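An Afternoon at the Skonden Open Lab
By Charito Mangubat
Jan 16, 2018

The flyer promised that student teams would "build a computer with a robot." I have been to enough of these open days to read that kind of sentence slowly. Skonden is a technical college with a good machine shop and a robotics course that meets twice a week, and the lab was open to visitors from one o'clock until the coffee ran out.

There were 16 students in the course, split into teams, and each team had the same job: get a robot arm to pick computer parts out of a tray and put them where they belong on a motherboard. The instructor, Veikko Väisänen, told us that the best team had made 3,731 practice picks since October. I asked how many of those had worked. He said the log didn't separate them in the early weeks. I wrote that down.

The team I followed calls itself Muno. Wenjie Long did most of the talking and Santeri Lehtinen did most of the typing. Their project for the term was the tray itself, or more exactly the pockets in the tray, and I'll admit this was a better subject than I expected. They had gone through three versions. In the first, Long said, the walls went straight down and the parts jammed on the way in. The current walls are beveled, so a part that arrives a little crooked is supposed to slide into place.
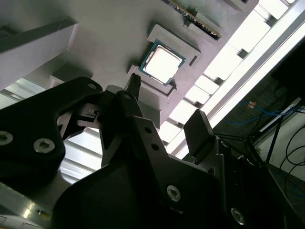
The Muno team's tray from the gripper's side, with a processor in its nest and a memory module in the holder past it.

"Supposed to" is doing some work there. The processor was sitting slightly tilted in its nest when I looked, and I asked whether that mattered. Lehtinen said the gripper could cope with a small tilt. Long said it depended which way. They looked at each other and then went back to the screen, and I got the feeling this was an old argument.

What I saw of the demo was this. The arm picked up a processor and moved it over to the socket, very slowly, and stopped there. Lehtinen placed it by hand and closed the lever. The memory module went better. The arm lined it up with the slot on the second try and pushed, and one end clicked in. The other end got a thumb. There was applause, which I thought was generous.

I don't want to be unfair to the students. They knew exactly what their machine could not do and said so when asked. The poster next to them was another matter. It claimed the cell could be "ready for 1,000 units a day," a line that came from Ernero, the company that paid for the hardware. I asked their man at the table, Heikki Kauppinen, where the number came from. He called it a target. I asked for a date to go with the target and he offered me a tote bag.

The other thing missing was any talk of grades. Is a team marked on finished boards, on code, on the poster? Väisänen said "the whole process," and I heard two students behind me laugh.

Parking is on the El Khatib side of the building and fills early. The course shows its work again at the end of the spring term, and I plan to go back, mainly to see whether the processor gets into the socket without Lehtinen.

Copyright 2018 Charito Mangubat. Please ask before reprinting. Back to top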